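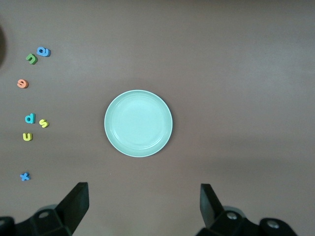 Does a home battery pay for itself?

Mine hasn't come close. The installer from Jidley promised I'd save $20 a month, and in April I saved $9. I went back through the Quintanilla bill twice to be sure.

I like having backup when the lines go down out past Manonard, and I'm not sorry we bought it. But the brochure had a chart with a "typical household" on it, and I'd love to meet these people. Do they cook? The monitoring app says I've avoided 173 pounds of carbon — compared to what, it won't say. I emailed on Saturday to ask and got a link to the same brochure.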